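Owners and Operators Forum
Board: Rooms and Facilities
Topic: Resort fees and the advertised room rate

hcordero_ops
Posted August 20, 2021

Colleagues, our property is reviewing whether to fold the nightly resort fee into the published rate. I would welcome the views of members who have made this change, and of those who decided against it.

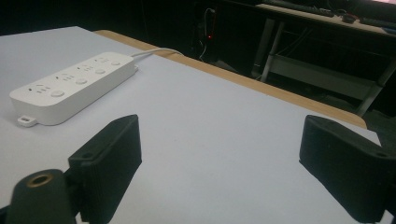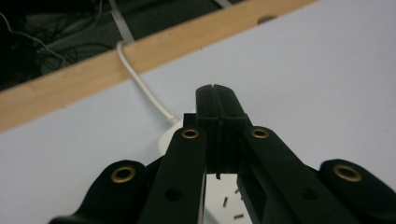
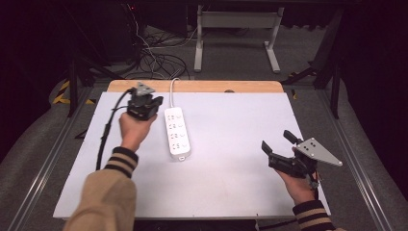 Re: Resort fees and the advertised room rate

n.barrios
Member

We removed the separate fee at Cutdale in June. The published rate went up by $17, the same amount as the fee. Complaints at checkout on this subject have stopped. Our position in rate-sorted search results did fall, and management considers that an acceptable cost.

p_ibarra
Member

I must respectfully disagree with the approach. A property that shows the full price beside competitors that do not will appear more expensive than it is. Until the rule applies to everyone in a market, the first to move pays for it. We manage 100 rooms and could not absorb the loss of third-party bookings.

n.barrios
Member

Mr. Ibarra's concern is a fair one for properties that rely on third-party channels. Most of our guests book directly, and I should have stated that in my first reply.

Re: Commission on the combined rate

cifuentes_revenue
Member

Before any change is made, please review your agency contracts. Under our agreement with Garrido, commission is paid on the room rate and the fee is excluded. Once the two are combined, commission is due on the whole amount. Our accounting office put the added cost at $2,000 a month, and the proposal was withdrawn.

hcordero_ops
Original poster

Thank you. I had not considered the commission base. Does the same apply to group contracts already signed?

cifuentes_revenue
Member

In our case, signed group contracts kept the original terms through the end of the event. New contracts would have carried the combined rate. Your sales office should confirm the wording in each one.

b_vallejo
Member

I would add that the fee should cover something the guest can use. Ours pays for parking and the pool. When the pool was closed for repairs we continued to charge it, and in my view that did more harm than the fee itself.

p_ibarra
Member

On that point Ms. Vallejo and I agree. A fee should be suspended when the service is not available. I remain opposed to combining it with the rate.

hcordero_ops
Original poster

I will request the commission figures from our agencies and post them in this thread once they are received.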